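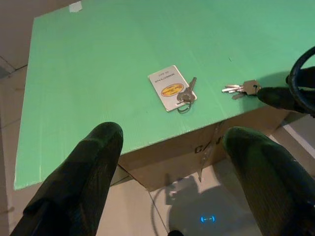 ## Chapter 2: Lending a Robot Your Hands

When my old teacher Cuiping Deng first let me steer a pair of arms by remote control, I spent a whole afternoon (and it was a lovely one!) trying to get one bunch of keys onto one hook.

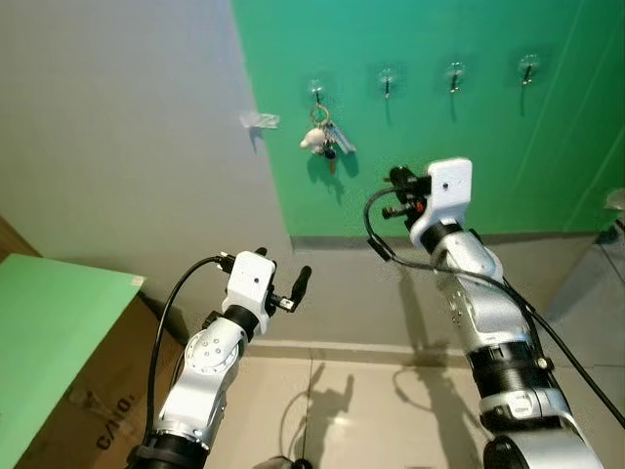
I needed 25 tries before it felt at all natural, and you may well need 40, so please be patient with yourself. Move slowly, pause before you grip, and let the arm settle before you let go.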